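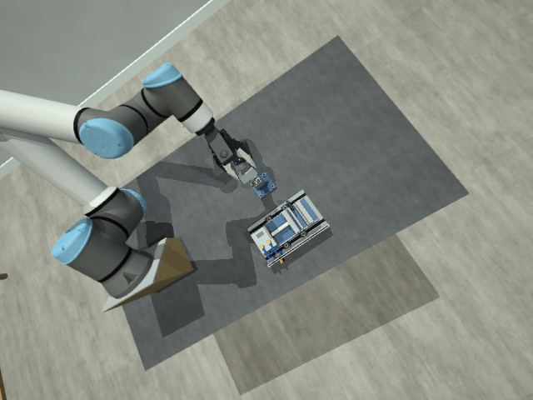 A simulated arm holds a small blue part above a fixture tray.

A simulation run should not count as a safety check until someone has written down what the simulation leaves out. I think that should be a rule, and I think it should be a short one.

Most shops I deal with now build the cell on a screen first. That is good practice. You find the reach problems and the bad wrist angles before any metal is cut. At Treren, Kimie Chiba's group ran 634 insertions in software before they bolted down a base, and they changed the tray angle twice along the way.

The trouble starts with the sign-off sheet. I have read sheets where "tested 300 cycles" meant 300 cycles in software, with perfect parts, a floor that never shakes and no person reaching in to clear a jam. The next reader takes it for the real thing. Cables are a good case. A stiff one pushes back on the fingers, and plenty of models treat it as decoration.

My proposal is one page, kept with the cell. It lists the grip force assumed, the part tolerances used, how cables were modeled, and whether a person was ever placed inside the reach of the arm. Simulated cycles and physical cycles go in separate columns. Whoever signs has to have watched at least 10 physical cycles at full speed.

Yasuo Oshima told me this would slow small integrators down, and he has a point - they already fill out too much paper. But the people who built the model know these answers already. Writing them down takes an afternoon.

Customers can ask for the page now, without waiting for a standard to require it. I would put it in the purchase order.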